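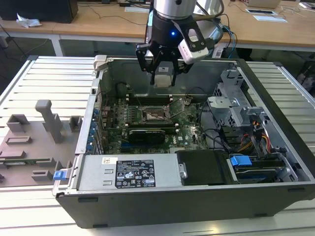 About Collow Computer Workshop

We fix, refurbish and teach people about desktop computers, and we have a great time doing it. Collow started in a single room behind the Prutwood Library with one long bench, a kettle and a pile of office towers that were headed for the tip. We've grown a bit since (the kettle is new!) but the towers are still what get us out of bed in the morning.

Most of what comes through the door is ex-office gear: big, well-made workstations with years of life left in them. We love these machines. The side comes off, the whole case lies down flat, and everything you'd want to learn is right there in front of you at a comfortable working height. If you've only ever met a computer as a box under a desk, that first look inside is a real treat.

What we do

Our repair bench takes in desktops from homes, schools and small businesses around Prutwood. Our classes run in the evenings, with 2 people to a computer, so everybody gets their hands on the parts. And our refurbished towers go out to local families and community groups through the Falis program, which has found new homes for more than 1000 of them so far.

The beginners' course starts again in February. You'll learn to name the main parts, take out and refit a graphics card, sort out memory and storage, and finish with the one everyone gets nervous about, the processor. There's no maths and no programming. Bring your reading glasses if you use them, as the labels on these things are tiny.

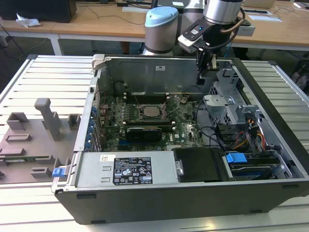

Collow Members' Handbook, page 66

Getting to know a tower

Every board is laid out a little differently, but once you've learnt one you'll find your way around the next. Look for the processor near the middle, the memory slots close by and the graphics card stretched out across the board. Coloured latches are your friends. On a lot of office machines the blue bits are the ones meant to be moved by hand, and we get a little too excited about a case that opens up without a screwdriver.

Cables are worth a moment of your time as well. Before you unplug anything, take a photo on your phone, and then take another one from the other side. Sekar Wijaya has been teaching our beginners from the start and still does this with every computer, every time. Fold the cables back out of the way, keep your screws in the tray and go gently. A drive bay can look like a bowl of spaghetti and still come apart very neatly.

We switch off and unplug at the wall, and we wear a wrist strap. Drinks live on the shelf by the door.

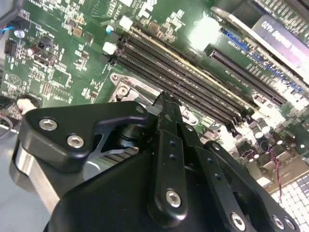 Rizal Nair told us he had walked past the memory slots on his own computer for years, thinking they were "something to do with the sound", and that after two evenings with us he had doubled the memory in his mum's machine and was eyeing off his neighbour's. We hear stories like this all the time and they never get old. Memory is a lovely first job. The notch only lines up one way, the clips at the ends hold the stick in place, and you can finish the whole thing before your tea goes cold.

From there, people tend to wander off in their own direction. Plenty get hooked on graphics cards. Others fall for the quiet work of cleaning out fans and heatsinks (we have a whole cupboard of soft brushes), and a few just like the company, which is fine by us.

The last evening of the course belongs to the processor. The lever comes up, the frame lifts, and you get a look at the little square field underneath that must never, ever be touched with a finger. Hold the processor by its edges, find the corner mark, and lower it straight down. It needs no pushing at all. The room goes very quiet for this bit and then there's usually a cheer.

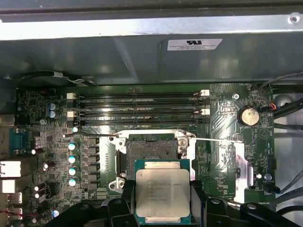
An Intel Xeon processor, held by its edges over the open socket.

Come and see us

You'll find us on Manurung Street, next to the library car park. Pop in whenever the sign is out. Membership is $100 a year and covers your classes, bench time and use of all our tools, and Falis families come along free. Got an old tower in the garage? We'd love it, working or not, and we'll wipe the drives before anything else happens to them.

Page last updated November 15, 2018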